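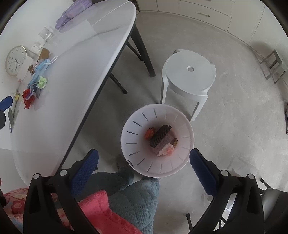 Kamran Daneshvar asked for the spare finger pads to be on the first order, and they are.

Grurnari tidying set – purchase notes

Task: small trash from table to floor bin, in homes.
Hardware: hand-held grippers, two fingers, padded.
Supplier: Himavex

Budget
Grippers, 8 units: $3,691
Spare pads: 32, quoted separately
Storage: not priced yet – Iker Collado has the request

Planning
Five homes are booked for June. Each gets one gripper, and the other three stay in the office as spares. Pads are replaced between homes.

Last updated: Wednesday, May 13, 2026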